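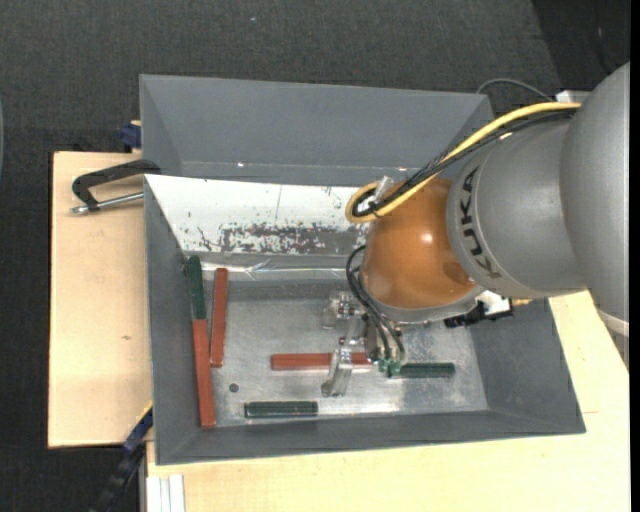

*Red and green bars in the gray bin. Three of each color!*

## Bins, bars and a lot of color

I love a workshop with some color in it, and the parts corner at Skultico has plenty. The red and dark green together already feel a little like December — I keep coming back to them.

Look at the metal floor too, with all those scratches and cloudy reflections (I could happily print that part alone and hang it in the hallway). And the long red bar with the dark green one leaning above it, nearly one line down the left wall, wow.

Marit Fjeld is choosing the next set, and she has 100 to go through. More soon!

— Pravesh Van Wyk, November 20, 2025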